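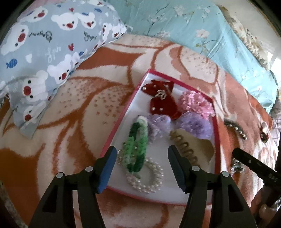 I finally sat down on Saturday to do the gripper budget for spring. We own two handheld units and I want four by June. Teresa Kurek would like six, but she isn't the one paying.

The hand unit is the cheap part of the order. Fingertip pads are what eat the money. Grondis sells them at 11 dollars a pair and Firka wants 56 for a pack of six pairs, so Firka wins if we go through the whole pack before the glue dries out. Last year we did.

Small, soft things are most of our work now: hair ties, bows, claws, beaded bracelets. I used to plan around boxes and cups, and a stiffer pad was fine for those. For a pearl bracelet I want ribbing, so that goes on the list too.

I've also put down 80 dollars for spare pins and screws. Zbigniew Kwiatkowski thinks that's high. He may be right, but I paid for rush shipping in January and don't want to do it again.

Still open: a second charger, and whether to buy a hard case or keep using the padded bag. The order goes in once Firka answers my email about shipping.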